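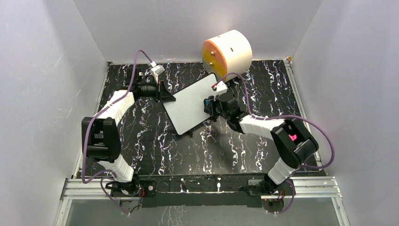 Photo: bench camera, cell 2, Mellora bimanual setup

2018-01-26

Board handover / two-hand grasp, continuing from the November runs. Writing this up now before I forget which settings were which.

Question for this round: does it help to let the right arm go compliant once the left has its grip, or is it better to keep both stiff and trust the calibration. Sandel controller on both sides, same gains to start. White board, long axis diagonal, because square to the back wall was too easy and told us nothing in November. Cylinder on its side behind the board near the back wall, orange cap facing left. Cylinder is the thing we must not touch. Any contact counts as a fail even if the board comes up fine.

Total today 80 trials. Split half and half, stiff/stiff first and then stiff/compliant. Should have interleaved, I know. Switching modes needs a restart of the Plikero node and I was short on time. So if something drifted over the day it is sitting in the second half. Will interleave next time.

Stiff/stiff: 17 fails.
Stiff/compliant: 12 fails.

Not a big gap. Would not put it in a talk. But the kind of fail is different and thats the interesting part.

Stiff/stiff fails nearly all look the same. Left closes on the edge, right comes in a hair early or a hair off, board rotates, left loses its corner. Board drops flat. You can hear it coming, the motors whine before anything moves.

Stiff/compliant fails are messier. Right arm gives when it should push, so the board slides sideways toward the right wall and the pinch never gets made. Couple of times the right gripper rode up over the rim and ended on top of the board. One cylinder contact, right cable brushed the body on the way in, gripper itself was clear. Counted it as a fail. Rule is the rule but I want to log cable contacts as their own column from now on.

Thing I noticed halfway: order of contact matters more than stiffness, I think. Went back through the force logs and pulled the gap between left contact and right contact for every trial. When left is well settled before right arrives, both modes are mostly fine. When they land close together, both modes are bad, stiff is worse. So maybe we have been testing the wrong knob. The compliant mode slows the right arm down on approach as a side effect, which would give it the later arrival for free. Need to pull these apart. Easy test: stiff/stiff with a fixed wait on the right.

Tried a quick version at the end, outside the count. Wait on the right, both stiff, handful of lifts. Looked good. Not going to write a number down for that, I was picking board positions by hand and by then I was picking nice ones.

Calibration: redid the left base before starting. Right base left alone. Thibodeau script complained on the first pass, residual too high, fine on the second after I wiped the marker card. Checked again after the last trial and left had moved a little, right had not. Left mount bolts? Check with the torque driver before next session. Could also be that the elbow just warms up. Don't know.

Vision: floor pattern is still a pain. The veins on the marble print get picked up as board edge when the board is diagonal. Thin black rim on the board against black floor, so the segmenter likes to eat the rim and give me a board slightly too small. Left grasp point then sits too far inboard. I padded the mask outward and that mostly fixed it. Did not retrain. Current training set is 478 labeled images and hardly any have the board at this angle, so no surprise. Add today's stills to the labeling pile. Also shadows under a lifted board, there are none in the set at all as far as I can tell.

Do not swap the floor for a plain one. Whole reason for the print is that it's hard.

Hardware notes
- cable arcs on both arms are fine for this reach but the right one sweeps over the cylinder when the wrist comes in. Shorten the loop or clip it to the upper link. Whoever does it please leave slack at the elbow, it folds pretty far out toward the wall
- scuffs on left wall. Set the wall margin in the planner a bit bigger, have not tested if the diagonal grasp is still reachable with it
- grip pads ok, no change

Files are in the usual place under today's folder. Logs for the stiff/stiff half are missing the header row, my fault, started the recorder late on the first trial and then copied the same config. Columns are the same order as the other half. Parser will choke, add the header by hand.

Next
1. Stiff/stiff with fixed wait on right, a few wait values, interleaved with the compliant runs
2. Log contact gap live so we don't have to dig it out after
3. Separate column for cable contact
4. Left mount bolts
5. Same board, cylinder moved to the other side. Right now the layout only punishes the right arm and I suspect thats flattering the left
6. Ask if we can get the second board with the lighter rim, for teh vision side only

One more on the compliant mode before I go. The gains are the ones from the peg task, never tuned for this. Board is wide and light and the peg was neither. Before anyone concludes anything about compliance from the numbers up top, redo it with gains that make sense. I would start by dropping the rotational stiffness and leaving the push direction alone.

Cell powered down, front panel closed, left the board and cylinder inside.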